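Home | Projects | Safety | Contact

Metham Robotics Club: check before the rubbish sorting task

1. Screws of both fingers tight: OK
2. Grip pads clean, no loose corner: OK
3. Cables away from walking path: to repeat each round

Comment: pills packets must go in the bin last, and slowly.

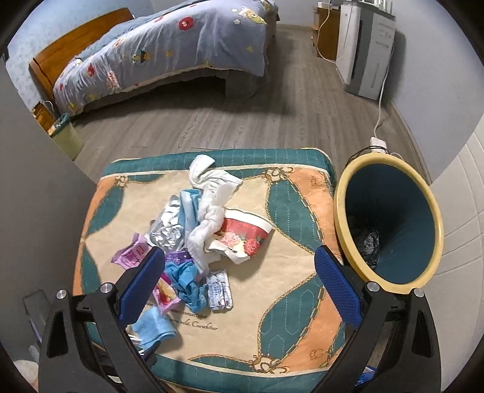

4. Closing force under limit 55: OK
5. Bin placed next to the pile: OK

Please wash hands after the round.
Checked by Alina Dumitrescu, March

Back to top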